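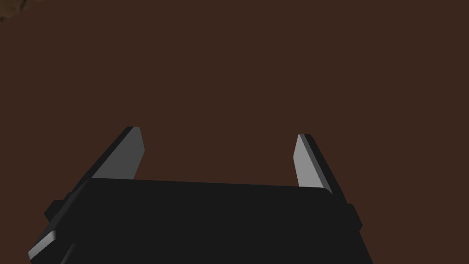 Widimar clinic fund passes its halfway mark

The Widimar Service Club has now paid for 632 vaccine carriers for the district health posts, club secretary Nazar Dmytriv told members at the August meeting. The carriers are insulated boxes that health workers use to take vaccine from the clinic refrigerator to the villages. The first 500 went out in spring. The rest were held up at the port and reached the Kadrić depot last month.

Dmytriv said the health posts on the east side of the river were supplied first. They have no refrigerator of their own, and staff there had been sharing carriers between two or three outreach teams. The posts on the Clorport road will get theirs when the bridge reopens to trucks.

Members also heard from Krum Delić, who spent 6 days in the district with the outreach teams. He reported that attendance at the measles and polio sessions was good in the larger villages and poor in the hill settlements, where many families were away for the harvest. The district office plans to repeat the hill sessions in September.
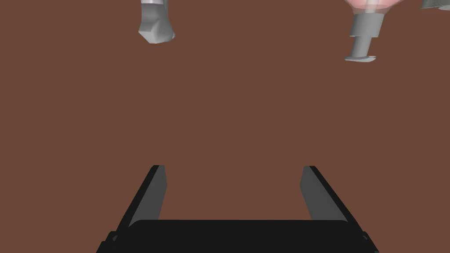

Black gripper against a plain brown surface, computer rendering.

The club voted to set aside money for ice packs and replacement lids, which Delić said wear out well before the boxes do. Vasilis Stan asked whether the lids could be bought locally. Delić will get a price from the supplier in Kadrić and bring it to the next meeting.

The pledge drive stays open. A gift of $45 covers one carrier with its ice packs. Checks should be made out to the club with "clinic fund" on the memo line and handed to Costel Dervishi, or mailed to the club's post office box. Members who pledged in spring and have not yet paid are asked to do so before the fall dinner.

Dušan Dervishi is putting together the crew to pack the next shipment at the Emo warehouse on 7 Aug 2021. Packing starts after lunch and takes most of the afternoon. Wear closed shoes and bring work gloves if you have them. Parking is behind the building, by the loading dock.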